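3. Setting up the desk corner

Read this section through before you unpack the Erkeo wall panels. The leaflet in the box promises a finished corner in 10 minutes. Allow longer, especially if you want the pattern to line up where two panels meet.

3.1 Wall panels

1. Wipe the walls with a dry cloth. The leaflet says any surface will do. Bare plaster dust will not.

2. Stand the back panel in place first, then the side panels. Check that the brick rows run level on the back before you press anything down.

3. Press from the middle outwards. Lanz, who supply the adhesive strips, call them "repositionable". Treat them as good for 2 attempts at most.

Note: The printed mortar lines look straight enough on the roll. Hold a ruler against them anyway.

3.2 Mat

4. Unroll the mat face down and leave it overnight. Turn it over in the morning and smooth it by hand. Do not iron it, whatever the online reviews say.

5. Put the mat down before the basket and the pen holder. A pale floral mat will show every speck, and the "stain-resistant" claim on the Gorkico label should be read with some doubt. Ours has roses at the front and faint butterflies behind, and the brown marks on it are easy enough to find.

Caution: Test any cleaning spray on a corner of the mat first. The pink in the print may not be as fast as you would like.

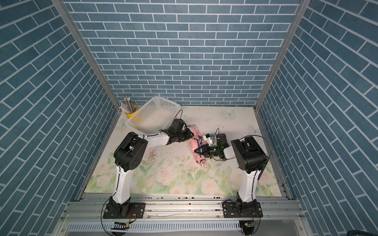 Aurelia Steiner

3.3 Basket and pen holder

6. Place the basket in a back corner. Setting it at an angle, as we have, uses up more of the mat than setting it square, but you can get a hand to the long side without reaching over.

7. Stand the pen holder in the corner beside the basket. Put pens and pencils in with their tips up if you want to tell them apart. The Prirnska catalogue shows them tips down, which looks tidy and is no help when you need the green one.

8. Small boxes can lean against the pen holder. They will slide if the holder is half empty, so fill it first.

Note: We have heard it said that a perforated basket "keeps contents fresh". It is a plastic basket with holes in it. Crumbs and pencil shavings go through the holes, so lift it and brush underneath when you clean the mat.

3.4 Upkeep

9. Brush the mat from the back towards the front. Dab at brown marks with a damp cloth and a little washing-up liquid, and do not scrub.

10. Check the panel corners after 3 weeks. If an edge has lifted, replace the strip. Warming the old one with a hairdryer held for over a day when we tried it, and then it came away again.

Spare strips are in the bag marked B.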